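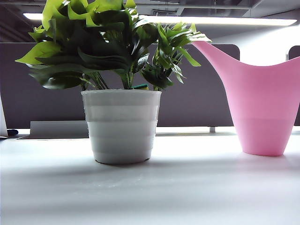
Plant and pink watering can on the white table, where most of my potting chores get done.

Plant table tips, and a few things I do with a watering can

I get asked about houseplants more than I get asked about anything else on this site, which is funny to me, as I started out writing about grout. So I've put all my plant table habits on one page. Some of these came from readers, a couple came from my neighbor Riaan Moodley, and the rest I picked up by ruining windowsills.

Give the plants a table

If you have room for even a small table, use it for plant jobs and stop doing them in the kitchen sink. I did the sink thing for years and I was forever fishing soil out of the drain basket. A white top is great for this. You see every crumb of potting mix, every drip, every tiny bug that falls off a leaf (sorry!), and you can wipe the whole thing down in one go. Mine came out of a school clearance sale over in Diltham and it's the best plant purchase I ever made that wasn't a plant.

Leave the front half of the table clear. I mean it. I used to crowd mine with pots right up to the edge and then I'd have nowhere to set down a bag of soil or a pair of scissors, and I'd end up working on the floor like a raccoon. Plants toward the back, working space in front.

Pots with ridges

I love a banded pot, the kind with rings going all the way around. They look nice and they're easier to grip with muddy hands. They do hold dust, though, and if your water is hard you'll get a chalky line sitting in every groove. Plain vinegar and warm water, half and half, on an old toothbrush. Go around each ring, then wipe with a clean damp cloth. For the really stubborn lines, wrap a vinegar-soaked paper towel around the pot and leave it for 10 minutes before you scrub. Don't let the vinegar run down into the soil.

White plastic pots also pick up scuffs from being dragged around. A melamine sponge takes those off, but go easy, it'll dull a shiny pot if you lean on it. On a thick rolled rim I just use dish soap and my thumb.

And lift, don't slide. A bit of grit under the pot will put a curved scratch in a tabletop that you will see every single morning while you drink your coffee. Ask me how I know. I stick felt dots under the pots that stay put, 4 to a pot, and cork under the ones that might get damp.

Dusting the leaves, real or fake

People write in a little embarrassed about having artificial plants. Don't be! I have both, and from the couch I couldn't tell you which is which. The fake ones need cleaning more often, if anything, as they never get a rinse by accident.

For fake leaves: take the whole thing outside and hit it with a hair dryer on the cool setting, from the middle outward. That gets the loose dust. Then a microfiber cloth, barely damp, one hand behind the leaf so you aren't yanking on the stem. If there's kitchen grease on them (anything within reach of a stove gets it eventually), put a drop of dish soap in a bowl of lukewarm water and wipe with that, then again with plain water. Not hot. Some of the cheaper leaves go limp in hot water and they don't come back.

I've seen the tip about shaking fake flowers in a paper bag full of salt. It does work on the silk kind. On a dense leafy clump I found salt in there for weeks afterward, so I gave that up.

For real leaves, the same damp cloth, no soap, and skip the fuzzy ones altogether. Use a soft dry paintbrush on those. I don't use leaf shine. I bought a bottle at the Wanbridge garden show and it made everything look wet and then everything stuck to it.

Fluffing

Artificial plants get squashed in the box and then people leave them that way! Start at the bottom and bend each stem out a little, then work up. Let some leaves turn over and show their backs. A real plant is messy, with the light ones out at the ends and the dark ones hiding in the middle, and the more you even things out the more it looks like it came out of a dentist's waiting room. Send a couple of the longer bits off sideways.

If the plant sits too low in the pot, put a block of florist foam underneath and then cover the foam with bark, pebbles or leftover moss. I spent $3 on a bag of bark and it did every fake plant in the house.

Markers and clips

Put a marker in every real pot, even if you're sure you'll remember. I write the month I last repotted on the back, so right now I have a whole row that says May. Pencil lasts much longer on plastic than the so-called permanent pens do. Push it in right at the edge, just inside the rim, so you're not stabbing roots.

Little plastic clips are handy too, for a stem that flops. Clip it loosely to a thin stake. Riaan uses the tags off bread bags, which I thought was silly until I tried it.

Looking after a plastic watering can

Plastic cans get slimy inside, and a narrow one is a pain because you can't get your hand down there. Drop in a spoonful of uncooked rice with warm water and a squirt of soap, cover the top with your palm, and swish like mad. Rinse until the rice is all out or it'll end up in the spout. Been there.

Empty it when you're done. I know the old advice is to leave water standing overnight, and I still do that now and then in winter so it isn't freezing cold, but a can left half full for a couple of weeks will grow things.

Keep colored plastic out of direct sun if you can. I had a lovely coral one from Lutska that faded almost to beige on one side, in a single summer.

If you've got a mix of real and fake plants, keep the can next to the ones that need it. My mother-in-law watered one of my artificial ones for most of a year. It had no drainage hole. You can guess what was in the bottom of that pot.

Water rings on the table

Baking soda and a little water, mixed to a paste, left on the ring for a few minutes and wiped off with a soft cloth. That's fine for most white tops, but try it in a corner first. For painted wood I'd skip the paste and go with plain soap.

Got one to add? The last plant page pulled in 186 comments and I read them all, including the one from the reader in Mokgethi who cleans her leaves with a banana peel. I haven't tried it yet. If you have, tell me whether it brings in fruit flies.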